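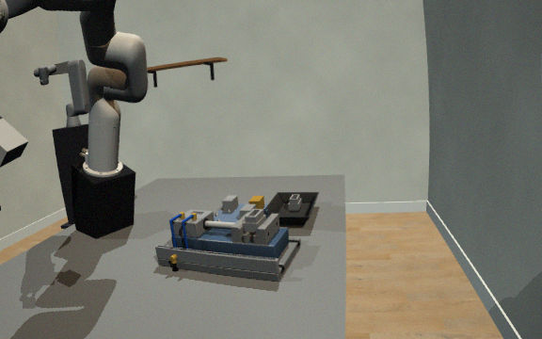

2022-10-16. Budget notes for the second cell, written up before the Waleck quote expires. The arm is still the biggest line, and there is no way around that. What I had left out of the March version is everything that sits under and next to it. The layout has the big arm on a box pedestal on the tabletop, the fixture in the middle of the table and the parts tray beside it, so each of those needs its own line. The wall shelf doesn't, we can build that from scrap.

Pedestal: Damico wants 500 for a plain box, drilled for the flange. Kouris is 100 cheaper but paints extra. Going with Damico.

Fixture: 2,259 from Gekela, complete with base and clamp blocks. Tanner Poirier thinks we could machine the blocks ourselves. Maybe – but the mill is booked for five weeks and I don't want the cell waiting on it.
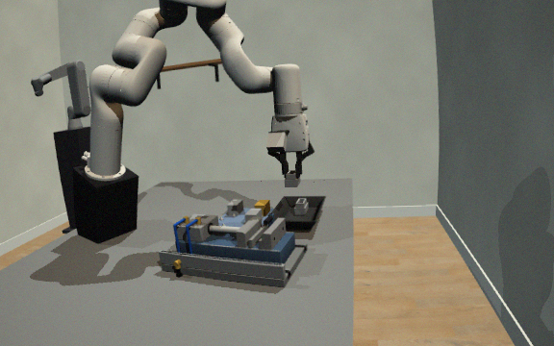
Gripper over the table, fixture and parts tray below.

Fingers are not in the Waleck price. I asked for one spare set, to be quoted separately. Trays we buy in a pack of 5, same size as now. 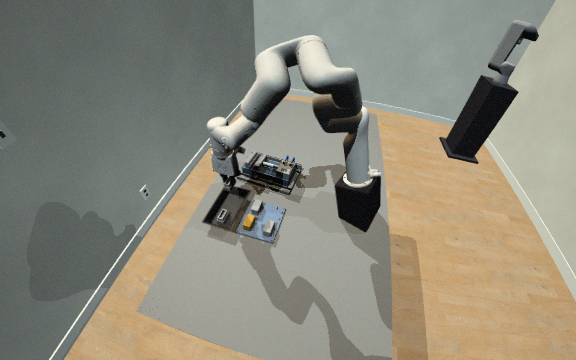 Do we order the second, smaller arm in the same purchase?
Hold it for the next budget round. Waleck gives no discount for two, and the controller space isn't ready.

Still open: freight on the pedestal, and who signs for the fixture if it goes through as tooling. Tanner is checking the signing limit. Ask Gekela whether the hoses and fittings are included – the quote only says "accessories".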